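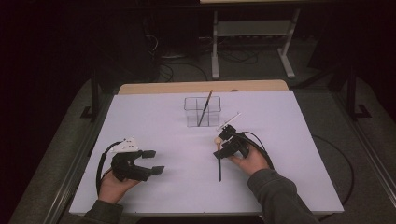 A clear four-compartment holder on a white board.

FLIMVILLE - The Sinden visitor office will replace its two separate event mailers with a single postcard run starting in December, according to a production notice sent to member attractions.

The new card will be printed on 20-point stock and mailed to 638 addresses on the office's regional list. Member attractions may request extra cards for their front desks in bundles of 95. Orders must reach the print desk by 4 p.m. on the closing date shown on each member's order form.

Gilang Pelupessy, who manages print work for the office, said the change removes a duplicate proofing step. "We were checking the same event dates on two layouts," Pelupessy said. "One layout means one proof and one correction sheet."

Artwork must be supplied as a press-ready PDF with fonts embedded and bleed on all four sides. Photos taken from websites will be returned if the resolution is too low for print. Members without their own artwork can use the office template, which has a fixed address panel and one space for a photo on the front. Color changes to the template are limited to the border and the headline.

Cards will be trimmed and bundled at the Wuisan print shop, then moved to Jokham for addressing. The mailing list is being cleaned before the run, and members have been asked to report closed or relocated businesses.

Nazma Bhuiyan, who handles the list, said returned mail from the spring campaign had been entered and the bad addresses removed. Attractions that share a street address will still receive separate cards.

The fee for members stays the same. A second run has not been scheduled.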